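Mulora hand-held gripper kit — worth the money?

Forum: Kit and Tools > Grippers
Started in January, 3 replies

trolus_bench
We've had the Mulora kit on trial for 20 days, bought through Clukov. You hold it, do the task yourself, and the recordings go to train the arm. Ours has logged 3,051 grasps so far, mostly boxes and books.

Good points: light, quick to charge, and the fingers line up well. Bad points: the pads mark easily and the manual is thin. Thick paperbacks and catalogues are the hardest thing we've tried. One finger has to go on each side, and a glossy cover gives the camera a lot of glare.

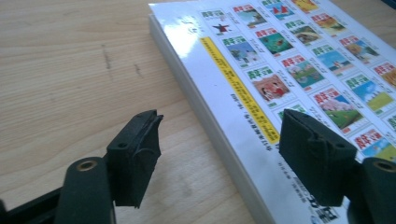 Re: Mulora hand-held gripper kit — worth the money?

ham_fold
Glare is a lamp problem. Move the light to one side and it goes. I wouldn't knock the kit for that.

My complaint is the price of spare pads. Clukov charges 304 for a set and I'm on my second.

pagewright
Disagree about the lamp. I moved mine twice and still lost the print on shiny covers. A matte sheet over the lamp helped a bit.

Pads are fine if you don't drag them along the table. Lift, then move.

trolus_bench
Will try the sheet. Still not sold on 304 for pads — the Ham kit comes with a spare set in the box. It's heavier, though, and my wrist notices after an hour. I've asked Clukov if they'll extend the trial.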